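Home | Guides | Downloads | Contact

Gardale Packing Station — Set-up Guide, Section 2: Boxing single bottles

For the small upright cartons only. Medve trays are in the next section.

1. Log in at the bench screen. Pick the Flullmont profile, then type job code 2165.
2. Fold the carton base, tape it, stand it upright. Flaps open, all four.
3. Check the cap is tight. Quarter turn by hand, no more.
4. Bottle goes in base first, straight down. Hold it near the top and keep the label clear of the flaps — scuffed labels get sent back.

NOTE: Inner card sleeves are optional on short runs. Ask before you skip them on export orders.

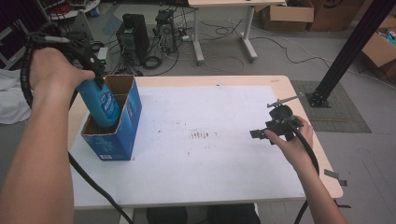 One reader on the Prisoria line wrote in that step 4 is fine but the flaps spring back on new cartons, so crease them outward first and run a thumb down each fold. Good tip, will go in the May revision.

5. Slip in the leaflet, printed side out.
6. Close short flaps, then long flaps. One strip of tape, with a couple of inches over each end.
7. Put the shipping label on the top panel. Not accross the seam.
8. Stack finished cartons on the pallet, 56 to a layer. Arrows up.

CAUTION: Do not lay filled cartons on their side, even for a minute. Caps can weep.

CAUTION: Leaking bottle — stop, gloves on, bag it, wipe the bench before teh next one. Log it under Damages.

If the screen freezes, hold the reset key for around 2 seconds and enter the code again. Count is kept.

Last updated: 3rd April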